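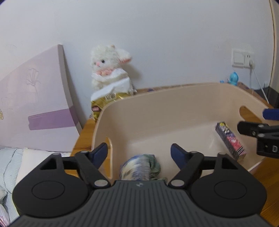 The Basket by the Bed

Most bedrooms have one surface that collects everything. In the Carrasco building, where apartments start at 600 square feet, it tends to be whatever stands closest to the bed. Clothes land there at night, then a box, then a bag of snacks, and by the end of the week there is no room to put down a glass of water.

Renters there have mostly settled on the same fix, a big plastic basket with handles cut into the sides. Hindik, the housewares store across the street, sells them for $20. Lids cost $5 more and few people buy them. A lid means one more thing to lift, and clothes end up on top of it.

The handles matter more than the color. A full basket has to go from the bedroom to the closet in one trip, and a smooth rim is hard to grip. Rounded walls are easier to wipe out and don't snag knits.

Cloth goes in first, folded or not. Boxes can stand on end against the side, where the printing still shows. Stuffed animals and figurines usually stay out, as they are meant to be looked at.

Empty the basket when the pile reaches the handles. In a one-bedroom that comes to every few days, more often in winter, when sweaters fill it fast. Blankets need a bin of their own.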